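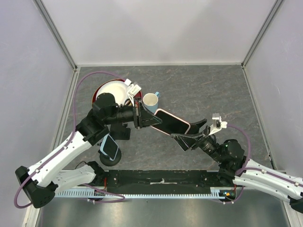 Who can take part in the Trisside Mealtime Study?

Any adult who lives in Trisside or Vustdale, eats at least one meal a day at home, and owns a cell phone can apply. You can live alone or with other people. You do not need to use your phone at the table, and you do not need to be trying to use it less.

Call for participants: phones and meals at home

The Rerkcombe Center for Household Research is looking for 60 households to keep a mealtime diary this September. We want to know when people reach for their phones while they eat, what they use them for, and how that differs between people who eat alone and people who eat together.

Most of what has been written on this subject is about families with teenagers. We are interested in them too, but we would also like to hear from night shift workers, retired couples, roommates, people who live by themselves, and parents with babies. If you eat dinner standing at the counter at ten at night, we want that in the diary as well.

Background

Last year we mailed a short survey to homes in the area, and 467 people filled it out. Many of them wrote in the margins that the questions did not fit how they eat. One person reads the news aloud to her husband over coffee. Another props up a phone for a video call with his sister overseas so they can have lunch "together." Our survey had one box for both, and it was labeled "screen use." The diary is meant to do better. It was designed by Ebise Zeleke and Gilles Jacquet and tested by members of our own staff, who made it shorter.

What you will do

Taking part lasts three weeks. You will:

Come to one introductory meeting at our office in Trisside, or join it by phone. It takes an hour.

Fill out a paper diary page after each meal you eat at home. A page takes a few minutes. It asks who was there, what was eaten, how long the meal lasted, and whether anyone used a phone and what for.

Have one conversation with an interviewer after the diary ends. We can come to you or you can come to us.

During the second week, half of the households will be asked to leave their phones in another room during dinner. Which half is decided by drawing lots. You may keep your phone with you if you are on call for work or caring for someone, and you should write that on the page. If you forget, write that down too. Skipped meals and missed pages are fine. Please don't go back and fill them in from memory.

We do not ask you to install anything on your phone. We will not ask to see your messages, photos, or call history.

Who can apply

At least one person in the household must be 18 or older and willing to be our contact. Children may be mentioned in the diary with a parent's consent, but they will not be interviewed without a parent present. Everyone who will be written about in the diary has to agree to it, including roommates. The diary is available in English, French, and Amharic. If you would rather speak your answers than write them, tell us when you apply and we will lend you a voice recorder.

We cannot take households that plan to be away for more than a few days in September, or anyone being treated for an eating disorder. If you are not sure whether this applies to you, call us. Your call will be kept private.

Payment

Each household receives a grocery card after the introductory meeting and a second one after the final interview. You keep the first card if you drop out. Bus fare to our office is paid back in cash, and there is free parking behind the building.

What happens to your answers

Names and addresses are stored apart from the diaries. The pages are numbered, typed up, and then locked away. Natnael Mekonnen is in charge of the records and can tell you what we hold on you at any time. You may withdraw up to the day the typing begins, and your pages will be shredded or mailed back to you, whichever you prefer. We expect to have almost 4000 diary pages by the end, so please be patient while we work through them. Every household will get a printed summary of the results.

The study is paid for by the Adugna Fund. The fund does not see the diaries and has no say in what we publish.

How to apply

Pick up a form at the Trisside public library or at the front desk of the Rerkcombe Center, or ask us to mail you one. The form is two pages. Forms must reach us by the end of June. Saskia Quinlan reads all of them and will write to you either way. If more households apply than we can take, we will choose so that large and small households are both represented, and the rest will go on a waiting list.

Questions about the diary or the interview should go to Ebise Zeleke. Complaints can be made to Kedir Alemneh, who is not part of the study team.

Posted May 28, 2025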